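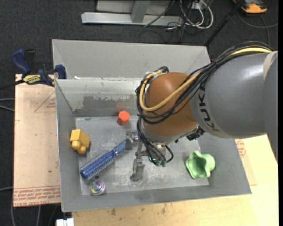

Visit to the Cattaneo returns and sorting hall, Luvunport

We use cookies to remember your settings. Accept / Manage preferences

The hall opened its doors to visitors on 19/03/2019 and I went along with four others from our reuse group. We run a small shop for second-hand household goods and toys, and I wanted to see how a larger place deals with the odd items that fit no category.

Guido Greco met us at the gate on Bradamov Road and gave us vests. The tour starts at the unloading bay, where mixed goods come in from stores and house clearances. He said they took in 3096 crates last year and 2887 the year before. Clothes and books go upstairs. Everything else stays on the ground floor.

The mixed small goods were what I had come for. They go into big gray metal bins, and the floors of these get scratched pale from use. The things in them have little to do with each other. A blue round hairbrush was in with a yellow toy, an orange-red six-sided block, something green like a cup, and a round toy with a swirl pattern. In our shop that would be three different shelves and one item for the trash.

Hairbrushes are not resold, whatever their condition. Guido was firm on that and I agree with him. Toys are checked for cracks and small parts, washed, and bagged by type. Single blocks are kept until there are enough of one kind to make up a set, which can take until September, when the schools ask for them. Cups go to the kitchen goods table.

Labels are printed with a program called Bundamex. It looked slow to me, but the staff seemed used to it.

Coffee was in the canteen upstairs. Parking is poor, so take the bus and get off at the second stop after the bridge. The tour took more than 5 minutes longer than planned because of questions about the washing line, and we missed the first bus back.

Related
Sorting donated toys: what we keep
Visit to the Luvunport paper mill
Shelf labels for small shops
Spring opening hours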